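Wiper Blades and Washer Fluid: Your Questions

Do I really need new wipers every six months?
Probably not. That advice tends to come from people who sell wipers. If yours clear the glass without streaks or chatter, leave them on. Check the rubber for splits in July, when heat is hardest on it.

Are premium blades worth the money?
I have my doubts. Henryk Wróbel runs our shop in Kikthorpe and has fitted the $10 Pastuvari and the $50 Susivby to his own van. Both streaked by the second winter.

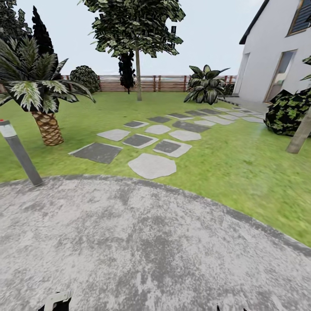 What about water-repellent coatings?
They do bead water at highway speed. In town you'll hardly notice. The Szewczyk bottle claims 200 washes, and we'd like to know who was washing and with what. Expect less.

Can I just use dish soap in the washer tank?
People do. It foams, it can leave a film, and it won't stop the line from freezing. Plain washer fluid is cheap enough that the trick saves you next to nothing.
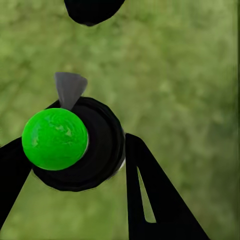 My new blades squeak. Are they faulty?
Maybe, but clean the windshield first. Old wax and road grease cause a lot of the noise that gets blamed on the blade. Wipe the rubber edge too, then try again. Still squeaking? Check whether the arm is bent before you pay for another set.

Do you fit blades bought elsewhere?
Yes, $2 a blade. Bring the packaging, as "universal fit" often isn't.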